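Accueil Carnet Recettes Contact
Temps de lecture : 1 min

7 décembre 2022

Repris le levain de seigle ce matin, farine Nenon cette fois. Il a doublé en 5 heures, bien mieux qu'en août (j'avais presque laissé tomber !). 700 g de farine, 30 g de sel, et j'ai encore eu la main lourde sur l'eau.
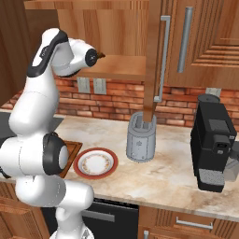 Côté placards : bois brun orangé, poignées barres argentées.

Pâton pesé à 276 g pour l'essai en petit moule. Mie serrée, croûte correcte, un peu trop acide à mon goût. À refaire avec la Nolten.

Commentaires
– Essaie un levain plus jeune !
– Quelle hydratation ?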